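Fleltville自动化工作间通讯

夜间测试中的一次重复碰撞，以及自动复位为什么要关掉

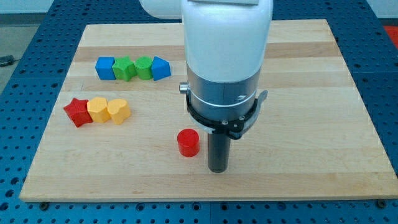 红色圆柱积木旁的机械臂末端工具。另外几块积木在木板左侧排成两行。

三月里，Martens厅的积木搬运测试发生了一次故障。没有人受伤，但是过程中有一个时刻是不安全的，所以我们决定把经过写在通讯里，给所有使用机械臂的小组看。中文不是我的母语，如果有的词用得不准确，请大家告诉我，我会在网页版上改正。

先说测试的内容。Trotel项目需要知道，一台机械臂长时间重复同样的动作以后，放置位置会偏移多少。测试用的东西很简单：一块枫木板，固定的台面，几种颜色和形状的积木。机械臂从后面的行里取一块积木，放到木板前部的一个点，离开，再回来，把它放回原处。这算一个循环。软件记录每次循环的时间、力和位置。末端工具是Drareo，我们去年秋天开始使用，比以前的工具长一些。请记住这个“长一些”，后面会用到。

测试从傍晚开始，晚上没有人看守。这是允许的，条件是安全门关闭，速度限制打开，并且值班电话可以收到报警。这三个条件当时都满足。我写这一点，是因为有几位同事在故障以后问，是不是有人忘记了关门。没有，门是关的。

前面798次循环都是正常的。记录里的曲线很平，放置偏差也很小，负责测试的同事甚至准备第二天早上就结束，把数据写进报告。

第798次循环结束以后，控制柜里的一个服务程序重新启动。原因是计算机在夜里安装了一个更新。机械臂本身没有断电，它停在等待位置，等服务程序回来。服务程序回来以后，重新读取了配置文件，然后测试脚本继续运行。从外面看，好像只是休息了一会儿。

问题在配置文件里。Drareo的工具长度，是装工具的那一天在操作界面上输入的。输入以后，数值马上有效，机械臂的动作也正确，所以大家认为已经完成了。可是这个数值只保存在运行中的程序里，没有写进启动时读取的文件。启动文件里仍然是旧工具的长度，比Drareo短8毫米。从去年秋天到现在，服务程序每次重新启动都是白天由人操作的，操作的人按照习惯会重新选择工具，这样错误就被盖住了。夜里没有人选择工具。

于是控制程序认为工具短，实际上工具长。第一次下降时，工具的前端比计划低了8毫米，压在积木上，积木又压在木板上。力超过了限制，机械臂进入保护性停止。到这里为止，保护功能的工作是正确的，我想把这一点说清楚，因为后来有人说“保护没有起作用”，这个说法不准确。

不正确的是下一步。测试脚本里有一段自动复位。它是在项目早期加进去的，那时候工具经常因为电缆的拉力产生错误的力报警，每次都要有人走到厅里按确认，大家觉得很麻烦。这段代码的意思是：如果发生保护性停止，等待一段时间，确认报警，向上抬起，然后从同一个点再试。代码没有限制次数，也不区分停止的原因。电缆的问题后来已经解决了，但是这段代码没有删除。

所以机械臂在夜里一次又一次地下降，压住，停止，复位，抬起，再下降。日志里记录了超过100次复位。值班电话没有响。我们查了原因：报警只有在停止状态持续得比较久的时候才发送，而自动复位总是在这个时间以前就把报警确认了。两个设置分开看都有道理，放在一起，报警就永远不会发出去。

现在说不安全的那个时刻。

早上，第一位到厅里的同事看见机械臂不动，末端工具停在一块积木上面，积木的位置是歪的。操作屏幕上显示保护性停止。他认为测试已经失败，机械臂在等人处理。他打开安全门，想把积木拿走。按照设计，门打开的时候脚本应该暂停。门的信号也确实送到了控制器，机械臂没有以正常速度运动。但是Martens厅的这个工位有一个“降速”模式，是调试时用的，门开着也可以慢速运动。调试以后，这个模式没有改回来。自动复位的等待时间到了，机械臂在他的手离积木很近的时候向上抬起。

速度很慢，方向是离开他的手，所以什么也没有发生。他把手收回来，按了急停，然后给我们打电话。他做得对，之后他没有再碰任何东西，一直等到我们到达。因为现场没有改变，我们后来很快就找到了原因。对此我们很感谢。

但是如果等待时间再晚一点，他的手可能已经在工具下面，而下一个动作是下降。慢速和力的限制会减小后果，我们不想用一个人的手去证明它们能减小多少。

损坏的情况如下。原来的木板上留下了一个压痕，这块板已经换掉。一块积木裂开了，也换了同样的。Drareo拆下来检查过，外壳没有裂纹，转动正常，固定支架的螺丝全部按规定的力矩重新拧紧。机械臂的关节做了一次校准检查，结果在允许范围以内。测试数据里，前面的798次循环可以使用，后面的不能使用。Trotel项目的报告会推迟，时间由项目小组另外通知。

关于原因，我们在讨论中有不同的看法。一部分同事认为主要原因是夜里的自动更新，只要关掉更新，这件事就不会发生。这是对的，更新现在也已经关掉。可是我个人觉得，服务程序重新启动还可以有很多别的理由，比如停电，或者程序自己出错。如果每次启动以后都会读到错误的工具长度，那么关掉更新只是让错误晚一点出现。另一部分同事认为主要原因是自动复位。对于那位同事的手来说，我同意。对于木板来说，第一次碰撞在复位以前就已经发生了。

会议没有决定哪一个是“主要”原因。记录里写的是四个：工具长度没有保存；复位没有条件；报警的延迟太长；降速模式没有恢复。每一个都有人负责修改。

从现在起，厅里的规定有以下改变，请所有小组注意。

自动复位在所有工位上禁止使用。已经写在脚本里的要删除，不可以只是注释掉。如果某个测试确实需要，请先提出书面申请，说明对哪一种停止进行复位，最多几次。保护性停止以后，要由人到现场看过，才可以确认。我们知道这会让一些夜间测试在半夜停下，到早上才能继续。这个时间损失我们接受。

更换工具以后，要把工具数据写进启动文件，然后重新启动一次服务程序，再检查数值是否还在。这一步请不要省略。检查的时候，用新的测量块，让工具前端慢慢接近块的上表面，实际高度和显示高度的差不可以大于2毫米。测量块放在工位旁边的抽屉里，用完请放回去。第一个星期里它已经不见过一次，后来在清洗间找到。

脚本在每次启动时，会把当前工具长度和任务文件里写的长度进行比较。如果不一样，脚本不开始。这个功能已经在Martens厅的工位上装好，其他工位会陆续安装。如果你的任务文件里没有工具长度，脚本也会拒绝开始，并且显示一条英文提示。这条提示写得有点难懂，我们会改。在改好以前，请在任务文件的开头加上工具名称和长度，格式可以参考共享文件夹里的模板。

报警改为立即发送。任何保护性停止都会马上打到值班电话，不再等待。我们预计开始的时候会有比较多的电话，请值班的同事把每次停止的原因记下来，这样以后可以知道哪些报警是没有意义的，再从根本上处理它们。请不要自己调整延迟时间。

降速模式以后需要钥匙。钥匙在办公室的柜子里，借用要登记，归还时要在登记表上写明工位已经改回正常模式。旁边的人请在操作屏幕上看一下，然后也签名。

还有一条是关于人的习惯，不能用软件解决。机械臂不动，不表示它已经停止工作。它可能在等待信号，可能在等待时间，也可能在等待网络。进入工位以前，请先按急停，再打开门，再伸手。这个顺序在安全培训里讲过，墙上也贴着，可是我们问了几个小组，很多人说，只要屏幕上显示“停止”，他们就直接进去了。我自己以前也是这样做的。

有一位同事建议，在工位上装一盏灯，当脚本里有等待中的动作时就亮黄色。我们觉得这个建议很好，正在看控制器有没有空的输出端口。如果有结果，会在下一期通讯里报告。

测试已经在换过的木板上重新开始。目前只在白天运行，有人在旁边。运行的程序和以前相同，积木的排列也相同，这样新的数据可以和前面的比较。每天开始以前要做一次高度检查，结果写在工位的本子上。夜间运行什么时候恢复还没有决定，至少要等到报警电话在几种不同的停止情况下都试验过。

对于使用Drareo的其他小组，还有一个请求：请今天就看一下你们的启动文件。方法是在操作界面里打开“工具”页，记下显示的长度，然后打开启动文件，比较同一项。不需要重新启动，机械臂也不需要移动。如果两个数值不同，请先不要运行任何没有人看守的任务，并且给工作间写邮件，我们会过来帮助修改。到写这篇文章的时候，已经有一个小组回复说他们的数值也不同，他们的工位现在暂停使用。

完整的日志和会议记录放在共享文件夹的“事故”目录下面，需要工作间的账号才能打开。日志的时间用的是控制器自己的时钟，比墙上的钟慢一点，阅读的时候请注意。

Fleltville自动化工作间，安全小组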